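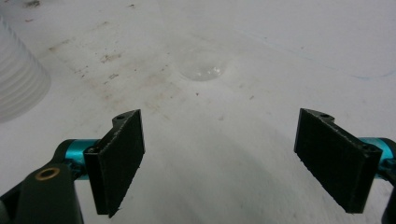
Figure 11.1 An open gripper with two black fingers, and a white tabletop.

Chapter 11
The Boxing Club and the Neighborhood

Key terms: amateur, bout, card, gate, sanctioning body, weight class

Chapter 10 dealt with professional boxing as a business. This chapter turns to the amateur clubs, where most boxers began and where the great majority of them stayed. A club boxer might have a dozen bouts in a lifetime, win half of them, and never be paid. The clubs left few written records, and historians have had to work from membership books, rent receipts, fight cards, and the memories of former members.

We will follow 2 clubs in the mill city of Testesley. The first, the Riviere Athletic Club, opened in a rented hall above a feed store. The second, the Tavon Street Gym, was started by workers at the Dremano rope works, who paid for the ring through a small weekly deduction from their wages. The clubs stood 4 blocks apart. For many years they did not box each other, because the Riviere club admitted only white members and the Tavon Street Gym was open to anyone who worked at Dremano.

That arrangement was common. In many American cities, segregation in sport was a matter of club rules and local custom as well as law. A boxer who was kept out of one gym had to find another, often farther from home and with poorer equipment. He might also be left off the cards that newspapers covered, and without newspaper coverage it was hard to be invited to larger tournaments. Section 2 looks at how this worked in practice and at the efforts to change it.

The sources for the two clubs are uneven. The Riviere club kept minutes of its monthly meetings, most of them taken up with rent, heating, and the condition of the stairs. The Tavon Street Gym kept no minutes, but a single ledger survives. It contains 788 entries, each giving a member's name, weight, and dues paid. From it we can see that membership fell whenever the rope works cut its hours and rose again when full shifts returned. It does not tell us why any one person joined or left.

Weight is recorded in the ledger because it decided who could box whom. Amateur bouts are arranged by weight class, so that boxers of similar size meet each other. They are also shorter than professional bouts, usually three rounds, and the winner is most often decided by judges. Readers who are new to the sport should review the table of rules at the end of Chapter 10 before going on.

As you read, keep these questions in mind:

What did members get from a club besides training?
How did employers gain or lose by supporting a gym?
Which people are missing from the written records, and where else might a historian look for them?

Section 1. Opening the Doors

The Riviere Athletic Club held its first card in January, in a hall with no heat. The gate barely covered the cost of the chairs – they had been hired from a funeral home – and the members voted to try again in the spring.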